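The Cube Goes in the Box

I spent four days in August putting a small white cube into a small black box, and I'd like to tell you how that went, since I suspect a lot of you reading a magazine like this one picture robot training as something done by very serious people in front of very large screens. Some of it is. The part I saw mostly happens at a table.

The table belongs to Demov, a little robotics outfit in Tirnska that occupies two floors over a shop selling curtain fabric. They had agreed to let me come and be useful, on the condition that I did real work and didn't hover. What they wanted was demonstrations. If you've never run into the word used this way, a demonstration is one complete run of a job, done by a person steering the arm, with everything written down as it happens: where each joint was, how far the fingers were open, what the cameras saw. You pile up a lot of those and hand them to a learning program, which tries to work out what to do when it's the one looking through the camera.

My job was 200 of them. I thought it would take an afternoon.

The way you steer is lovely, by the way. There's a second arm, a lighter one with a handle at the end, and you hold it and move it and the working arm copies you. I had expected joysticks. For the first ten minutes I was grinning like a kid at an arcade, waving hello to the wall, making it bow. Then I was told, kindly, that I could start whenever I was ready.
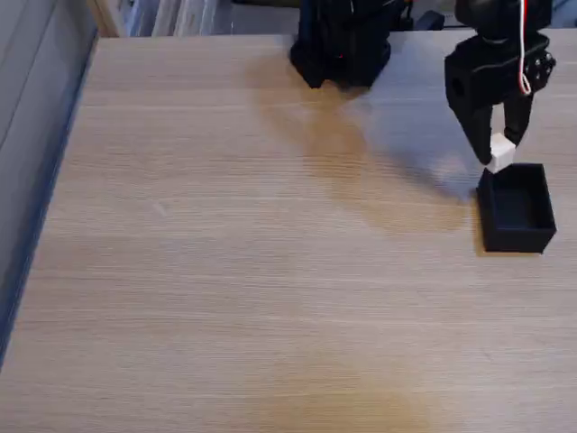
The hard part is the last inch. Getting over to the box is easy, any fool can swing an arm across a table, but then you have to come down and let go without clipping the side, and your eyes are not where the fingers are. I leaned. I stood up. I sat down again and tipped my head like a dog hearing a whistle. On run 16 I finally got one I was proud of, a nice smooth arc with a soft drop at the end, and I looked around for applause. The engineer who was minding me said it was fine and asked me to do the next one a bit differently.

Differently how? That turned out to be most of the lesson. I had assumed they wanted 200 perfect copies of the same movement. What they want is a spread. Start with the cube further out, start with it turned, start with the box pushed closer to you or swung around the other way. Come in from the left for a while. If the learner only ever sees the box in one spot, it learns a spot, and the first time somebody bumps the table it will drop the cube very confidently onto bare wood. I saw a video of an old model doing exactly this, over and over, with what I can only call dignity.

They also want you to make mistakes, though only a certain kind. If you fumble the grip and then recover — back off, open up, come in again — that run is gold, and they keep it. A learner that has only watched clean work has no idea what to do once things go a little wrong, and things always go a little wrong. But if you fumble because you were looking at your phone and then freeze for four seconds, the four seconds get recorded too, and the program will cheerfully learn to freeze. They have a name for those at Demov. They call them naps. I produced more naps on the first day than anyone in the history of the company, and there is a chart.

So you get careful about odd things. You learn not to pause while you think. You do your thinking before you press the pedal that starts the recording, then you go, at an even speed, and press it again when you're done. I started breathing out on every run without noticing. By the second morning I had a rhythm, and by the second lunch my shoulder hurt in a place I didn't know was part of my shoulder.

I asked why a cube. It seemed a bit babyish for a company with actual customers (the paying work at the moment is for a firm called Berisha, which packs sample kits for ceramic glaze and would very much like to stop doing it by hand). The answer was that the cube is a check on everything else. It's the same size every way you turn it, it's easy to see, and it doesn't squash. If the arm can't learn the cube from my 200 runs, then something is off with the cameras or the timing or with me, and it's a lot cheaper to find that out before someone spends three weeks on little jars.
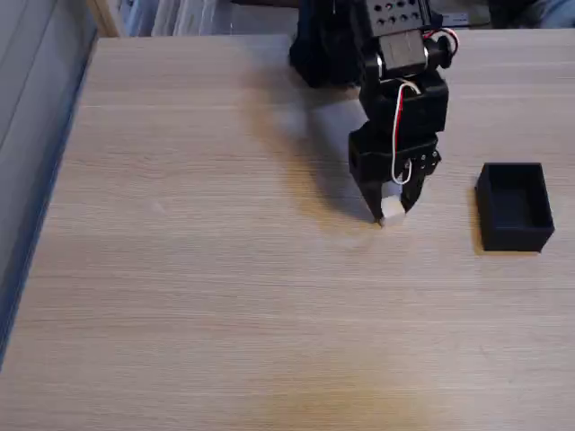

Light was the other thing I'd never have thought about. Pale wood takes a shine from the window, and the shine wanders as the day goes on, and to a camera a bright patch of table and a bright little cube have more in common than you'd like. My first instinct was to pull the blind. No, no, leave it! They want mornings and they want afternoons, they want the arm's shadow falling this way and that way. There's a sister workshop out in Irnenitz that did all its early recording in a basement with perfect even lamps, and everything it trained there went to pieces the first time it was carried upstairs. I heard this story three times from three people, each of whom enjoyed it a little more than the last.

By the third day I was getting through 30 runs before coffee and had opinions. I liked the box with its long side pointing toward me. I disliked grabbing the cube by its corners, which you're supposed to do now and then so the learner sees a bad grip. I had also become possessive, and when one of the engineers sat in for a dozen runs while I ate a sandwich I watched her do it and thought, well, that's a bit abrupt. You can see a person's hand in the data, they say. Hers is quick and goes in straight. Mine, apparently, has a little wobble on the way down, a sort of hesitation and then a dip. I didn't believe it until they laid my paths over hers on the screen, and there it was, every time, like a signature I'd never seen written out.

After each session somebody goes through the recordings and throws out the bad ones. I sat in on this and found it more tiring than the steering. You watch each run at double speed from two cameras and mark it keep, drop or ask. Ask is for arguments. We had a good long one about a run where the cube went in but the fingers brushed the rim and nudged the box. I said keep, it's in the box, what more do you want. The other view was that a learner can't tell an acceptable nudge from an encouraged one. It got dropped. I'm still a little sore about it.

Of my 200, they kept 171, which I was told was decent for a beginner. They went in with what other people had recorded over the summer for a total of 700, and the whole lot was set to train overnight on the Thursday. I slept badly, if you can believe it.

On Friday I came in and stood well back with my hands in my pockets. Somebody set the cube down, put the box a hand's width away from where I'd usually had it, and started the program. The arm sat there for a moment. Then it came across, opened, closed on the cube, lifted, and headed over to the box, and just before it let go it did the wobble. The hesitation, then the dip. The room thought this was extremely funny. I thought so too, after a minute.

It got the cube in on eight tries out of the first ten. One of the misses landed on the rim and rolled off, and the other I'd rather not discuss, except to say that the arm napped. The plan was to have someone with steadier hands record another batch and see if the wobble washed out, and then move on to the jars.

I wrote to them last week to ask. The jars are going slowly because they're shiny. The wobble is mostly gone, though they tell me it comes back a little when the sun's on the table.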